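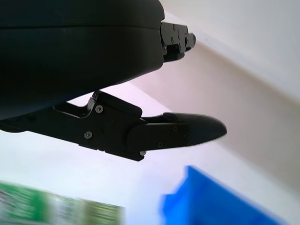
Myroslav Symonenko wrote in under my last post to ask whether he could skip the slow, careful runs and just record twice as many fast ones. Good question, Myroslav, and the short answer is please don't! Fast runs look brilliant when you're doing them and dreadful when you train on them, because half the useful moments turn to mush on the wrist camera.

So, how I gather examples for the tidying task (things go into a tray, that's the whole job). My current set is called Senia and stands at 402 runs. The one before it, Brolar, had 3258, and I threw out so much of it that I'd rather not talk about it.

## Before you record

1. Clear the table, then put the tray down by hand. Shift it a little each time – a few centimetres or a slight turn is plenty.
2. Choose your items. I mix shapes as much as I can: cans, cartons, little bottles with caps. If everything is a box, you get a robot that only believes in boxes.
3. Check that every camera is saving. I once drove for an entire afternoon with the wrist one switched off, and I'm still cross.

## Recording a run

Start from a different arm position every time, and let the gripper come in from odd angles. Shiny things deserve extra runs, as the highlights move about whenever you turn them and the model needs to see plenty of that. 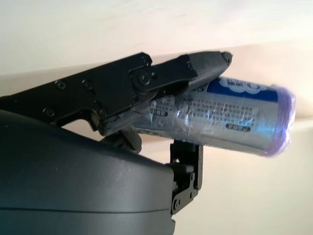 *A printed can held sideways in the gripper, seen from the wrist.*

Once you've got hold of something, pause for a breath before you carry it. That little pause makes it much easier to mark where the grasp ends and the move begins. I label those two parts separately, and Olga Carrasco (hello Olga) has talked me into adding a third label for letting go.

If you fumble, keep going and recover. Pick the thing up again, finish the run and tag it "recovered". I used to bin these, which was daft – the model never learned what to do after a slip. Bin the run only if you've knocked the tray or had to reach in with your own hand.

Change sides too. I do a batch with items on the left, then a batch on the right, then mix them up so that neither arm gets to be the lazy one.

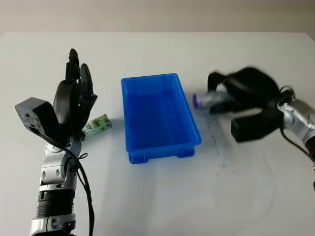
## Sorting what you've got

Watch everything back at double speed the same day, while you still remember what you were trying to do. Out of Senia I've kept 265 runs so far, and I'm aiming for 2000 before I train anything serious on it. Name your folders by task and batch, and write the item list in a plain text file next to them.

Next time I'll go through the labelling sheet, including the column I keep forgetting to fill in.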